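4.2 Where the basket goes

Loading was the part of the wash people said least about in interview. Asked to describe it, most gave one line (Karine Grewal's notes have "just chuck it in" nine times) and moved straight on to drying. So we went back over the session records and coded basket position only. 203 loads from 39 households, all front loaders, Orkthorpe and Campbell sites together.

Three positions came up. On the floor directly below the door; on the floor to one side; held on the hip or on top of the machine. The first was by far the most common — see Figure 3. It keeps the reach short, and anything dropped on the way up tends to land back in the basket. The cost is in the back. A low basket means a bend for every handful, and several older participants loaded one peice at a time.

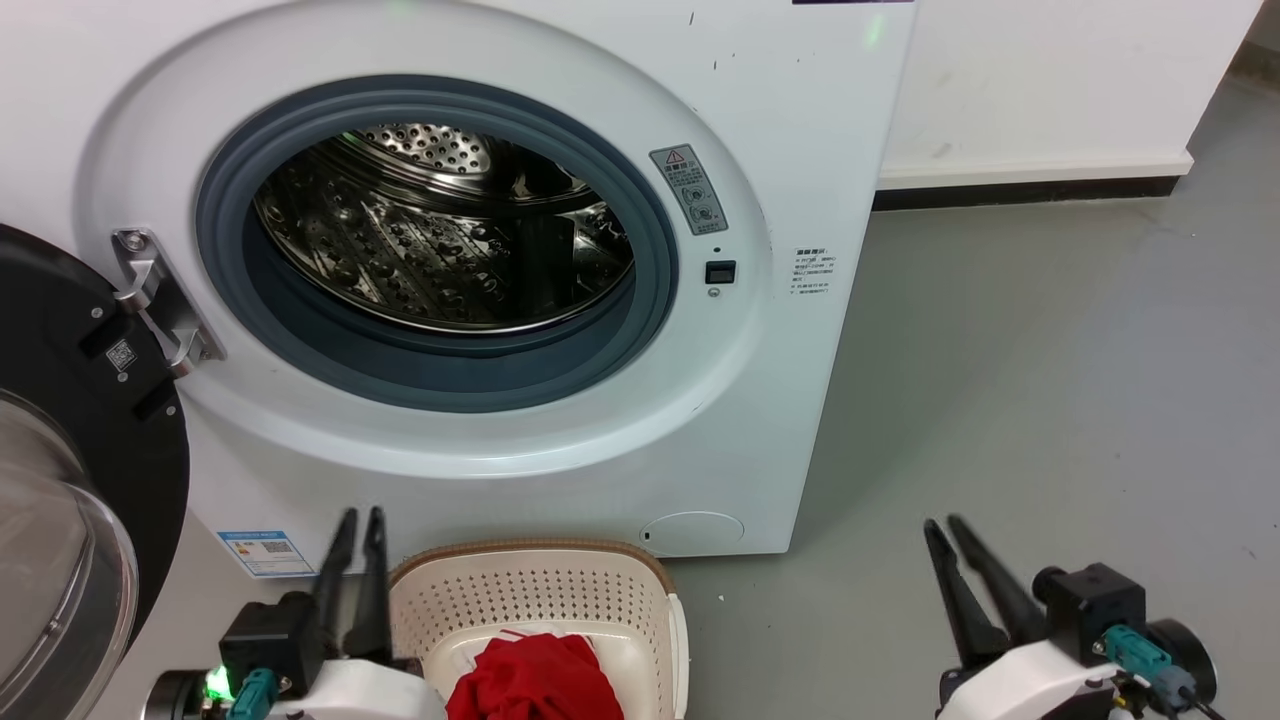

Figure 3. Basket on the floor below the open door, drum empty, one red garment in the basket.

Door swing matters more than we expected. With the hinge on the left, as in Figure 3, the door stands out on that side and a basket put there gets in its way. Right side is free but the reach is longer, and across the body for left handers. Two participants had moved the machine along the wall for this reason. Neither mentioned it untill asked.

Small loads were handled differently. One or two items, the basket often wasn't used at all, or was carried over out of habit and left there through the wash. Shevchuk (working notes, August) calls this parking. We keep the term. A parked basket was usually the one used for unloading too, wet things going back where dirty things had been. Participants split on whether that was a problem. Some lined it with a towel. Most didn't.

Checking the drum first was rare. A quick look in, sometimes a hand round the rubber seal for socks — coded as a check only if the person paused. Ross and Ouellet disagreed on a fair few of these and the borderline ones were dropped, so the counts in Table 2 are on the low side. Pocket checks are left to 4.3.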